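Masteck Hilum Surface Cleaner, Concentrate
Item 3726

Home > Cleaning > Kitchen and Break Room > Surface Cleaners

Hilum is a liquid concentrate for washable hard surfaces in kitchens, canteens and break rooms. It is mixed with water before use. It removes grease, dried food, coffee rings and hand marks, and it is low-foaming, so a second wipe with clean water is enough on surfaces that touch food. It has no added fragrance or dye.

Hilum is a cleaner. It is not a disinfectant and should not be used where your site rules call for one. If you need both, clean with Hilum first, rinse, and then apply the disinfectant as its own label directs.

Sizes

Sold as a 200 ml bottle for home use and a 3000 ml can for workplaces. The liquid is the same in both. The small bottle has a measuring cap. The can has a screw cap and takes the Bunby hand pump, which is sold separately. The pump fits older Masteck cans as well, but not the square can that was discontinued in August.
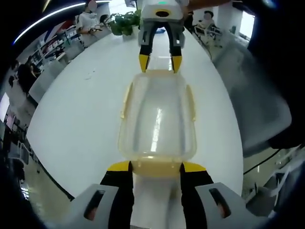 How to mix

Fill the spray bottle or bucket with cold or lukewarm water first, then add the concentrate. Adding it the other way makes more foam than you want and the bottle is hard to fill to the line.

Daily wiping: 2 ml per liter of water. Greasy surfaces such as counters near a stove: double the amount. For old, baked-on spots, put a little undiluted cleaner on a damp cloth, hold it on the spot for a minute, and rinse well.

Mix what you will use in a week. Diluted cleaner keeps longer than that, but it gets weaker, and an open bucket picks up dust. Label the spray bottle. Blank labels are packed with the can.

Where to use it

Tabletops, counters, cabinet fronts, refrigerator shelves, sinks, tile, sealed stone and painted metal. It can also be used on the outside of trash cans and on vinyl chair seats.

Do not use it on unsealed wood, oiled wood, waxed finishes, bare aluminum or leather. On high-gloss paint, test a small area underneath or at the back and let it dry before you decide. If the test area looks dull, stop there.

Using it on shared tables

Clear the table and brush off crumbs. Spray the cloth, not the table, if there are papers or outlets nearby. Wipe in one direction and turn the cloth when a side is full. Pay attention to the edge, where hands rest, and to the underside of the edge, which often gets missed. Rinse with a second cloth and clean water, then dry.
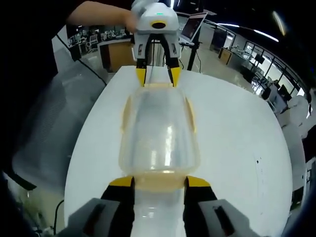 A microfiber cloth works better than paper towels for this job and leaves less lint. Wash the cloths without fabric softener. Softener coats the fibers, and the next wipe will streak no matter how the cleaner was mixed. If you are already seeing streaks, the usual cause is too much concentrate. Go over the surface once with plain water and cut the dose next time.

Storage and safety

Keep in the original container with the cap closed, away from frost and direct sun. Frozen concentrate separates and cannot be brought back by shaking. Keep out of reach of children. Wear gloves if you handle the undiluted liquid for long or have sensitive skin. In case of contact with the eyes, rinse with plenty of water and get medical advice if irritation continues. Do not mix with bleach or other cleaning products.

Empty bottles and cans should be rinsed before recycling. The rinse water can go into your next bucket.

Delivery and returns

Orders ship from the Jabłońska warehouse. Cans travel upright in their own carton and are not combined with other goods. Unopened items can be returned in the original carton. Opened concentrate cannot be returned unless it is faulty.

Customer comments
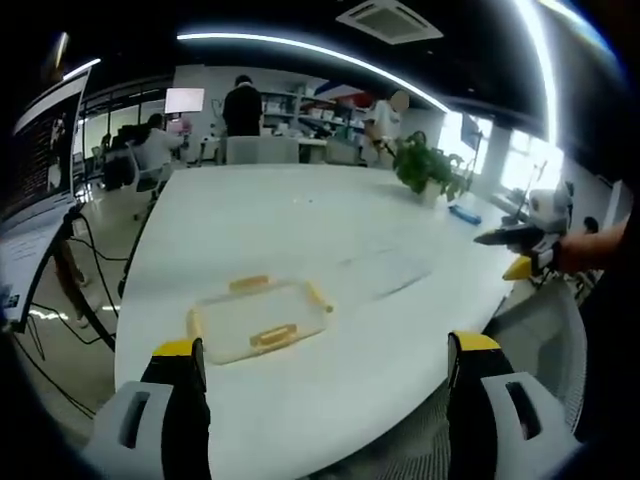

One buyer wrote that the can lasts their office a long time but the cap is stiff, and asked if the pump can be left in between uses. It can. Turn the pump head to the locked position and wipe the spout.

Another wanted to know if Hilum is safe for a glass cooktop. Yes, once the cooktop is cold, at the daily strength.

Page updated 10/28/25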